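Two grippers, one arm, and a lot of cloth

If you've been reading this newsletter since the move to the new workshop, you know I've been promising a gripper shootout for ages. Well, I finally got both of them on the same arm in December, and I've been picking up fabric ever since. My family thinks I've taken up laundry as a hobby.

Quick recap for new subscribers. The arm is the same secondhand Awan I wrote up back when I was fighting with its joint brakes. The two grippers are the Fledesier soft-pad, which came to me on loan, and the Bitasier parallel jaw, which I bought with my own money after selling a perfectly good bicycle. Both bolt onto the same flange with an adapter plate, so a swap takes me a few minutes and one hex key (when I can find the hex key).

I wanted cloth because cloth is where my setup has always been embarrassing. Blocks, fine. Cups, fine. Give it a flat piece of fabric and the fingers either skate right over the top or push down so hard that the arm throws a force error and sulks. So the plan was simple: put a piece of cloth down flat, have the arm find an edge, pinch it, lift it, and hold on for 6 seconds. Then do it again. And again.

I ran 2,000 attempts in all, split evenly between the two grippers, mostly in the evenings with the radio on. I didn't babysit every one of them. The script logs finger position and motor current, and I went back through the wrist video for the tries where the log looked fishy.

The Fledesier went first. It closes slowly, almost lazily, and the pads give a bit when they meet the table, so I could be sloppy about height and still get a pinch. I liked that a lot! My table calibration drifts over an evening, and with this gripper I mostly didn't notice. Where it let me down was thin stuff. With a tea towel it grabbed a nice fat fold and kept it. With anything lighter it would get hold of the edge, start up, and let the fabric slide out from between the pads like a kid slipping out of a coat.

The Bitasier is the opposite personality. It's fast and stiff, and if the height is right it bites down on a single layer and that's that. If the height is off by a hair you hear a clunk from across the room. I ended up adding a slow final approach, where the arm creeps down and stops at the first bump in motor current, and that one change did more for my numbers than anything else I tried all month. It also doubled the time per pick, so I go back and forth on whether it counts as a win.

The backgrounds turned out to matter more than the fingers. Plain cloth on a plain table is easy for my edge finder, so I started making it harder on purpose: zigzag stripes, pinked edges, tile grids with bright grout lines. All those straight white lines are catnip to a detector that was written to look for straight lines.
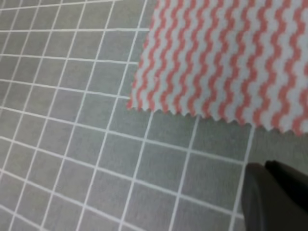 Solange Brandão wrote back after I sent her my first batch of results, and she thinks I'm blaming the wrong part. Her view is that a wrist camera should never be asked to find an edge from a steep angle in the first place, and that I ought to stop higher up, look straight down, pick the grasp point there, and go in blind for the last stretch. She also said, fairly gently, that my comparison wasn't much of a comparison until both grippers were getting their targets from the same view.

She had me there. The Bitasier is shorter, so with the camera on its usual bracket I'd been looking from a slightly different spot for each one. I printed a new bracket, lined the two views up as well as I could, and redid the patterned runs.

On patterned cloth, with the matched view and a straight-down look first, the Bitasier held on in 93 percent of tries. The Fledesier came in lower, and nearly all the misses were the slipping kind I described before, on the thin fabrics. On the thick ones I couldn't separate them. Before the bracket change I would have told you the gap was twice that size, so thank you, Solange, and I'm sorry about the long email.

As for the controller, I'm still on the Fundora board. It ran the whole test with one lockup, and that was me yanking a cable with my foot. The gripper port is slow to report finger position, though, and with the quick jaw you notice. By the time the board tells me the fingers have closed, they've been closed for a while. I've got a workaround that reads the current directly, and I'll post it once I've cleaned out the swearing in the comments.

So which one is staying on the arm? For now, the Bitasier, with the slow approach switched on. If I were setting up a demo for kids or letting a friend drive, I'd put the soft pads back on without thinking twice. I'd love to try the Fledesier with stickier pads, and I've asked if they make a set. No answer yet.

Next time I want to do folding, starting with a plain square folded in half. Wish me luck.

Comments (3)

marlowe_t
Did you try a light dusting of anything on the soft pads? Mine got slick after a few hundred picks and a wipe with alcohol brought the grip right back.

Priya K.
Same Fundora board here and the same lag. Turning off the status broadcast helped me a little. Please do post the workaround, swearing and all.

oldgantry
How are you scoring a pick where it lifts two layers? I count those as misses and it makes my numbers look awful.

Recent items
Joint brakes on the Awan: what I finally did
33 feet of cable and where I put it
Printing adapter plates that don't crack
Reader mail: suction cups or fingers?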